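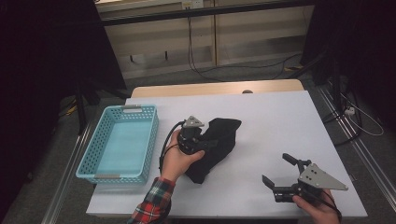 How many people does it take to use the Zetton kit?

One. The same person holds both grippers, does the task and starts and stops each recording, and the maker's own instructions assume there is no second pair of hands in the room.

Csenge Jakab has been working with the kit since June. She runs the demonstration side of a small firm called Cirnness, which teaches robot arms to handle laundry and other soft goods, and she agreed to talk through how the hand-held pair has done over a summer of daily use. We spoke on Thursday, October 14, 2021, in the room where the work is done, and her colleague Máté Gál joined us for the second half.

The idea behind the kit is simple enough. A person picks up, carries and puts down objects with grippers held in the hands, the movements are recorded, and the recordings are used to train an arm to do the same job. Jakab had used other methods before, mostly steering an arm from a distance with a pair of levers.

"With the levers I could fold one towel in the time it takes to make tea," she said. "With these I pick up a cloth and put it in a basket at nearly the speed I would at home. You feel it when the cloth slips. With the levers you had to watch for it."

The firm's main task this autumn is moving crumpled items from a table into a plastic basket. It sounds dull and she says it is. Dark cloth is the hardest, and she keeps plenty of it. "A black sock on a black jaw, you can hardly see where one stops. If the training only has yellow dusters in it, the arm is lost the first time it meets a sock."

She likes the jaws. They close evenly, she said, and they'll take a thin edge of fabric without bunching it. She likes the mounting plates less. They are solid and nothing has come loose, but a plate on top changes the balance, and after an hour she feels it in the wrist. Rozália Pálfi, who shares the recording work, has smaller hands and stops every twenty minutes.

The cables came up several times. Each gripper has one, and both have to go somewhere. "You learn to keep the loop on the outside," Jakab said. "For the first week I was dragging it over the cloth and spoiling takes. I'd pay more for a version without it, if the battery wasn't heavy."

Gál looks after the recordings once they are made. He was more direct about the software. It names files by the time of day and nothing else, so he wrote his own script to add the task and the person. The first batch he sorted had 559 recordings in it, and he threw out 74. Most were cable trouble, and 9 were blank.

"The blank ones annoyed me," he said. "The light was green. It should not be green if it isn't saving." He reported this to Zetton and had an answer from a support engineer, Vojtěch Gajdoš, the next morning. An update followed and he hasn't had a blank file from the batches he has checked since.

Would he buy it again? "For cloth, yes. For anything heavy I'd want to try it first. We borrowed a pan from the kitchen and it twisted in the jaws."

On price they were both careful. Cirnness paid 2,000 euros for the pair with the plates and the cables included. The stands were extra and they already had some. Jakab thought it fair. Gál thought the case should have been in the box for that money.

The printed guide is short. Jakab said the page on calibration is good and the page on posture is missing altogether, so she made up her own rules: table at hip height, sleeves down, elbows in, and a break before the wrist starts to ache. New people get half a day with a basket and a pile of old clothes before anything they do is kept.

They have ordered a second pair, due before the end of the year. Pálfi has asked whether it can come with the smaller handle, and Zetton has told her it's being looked at.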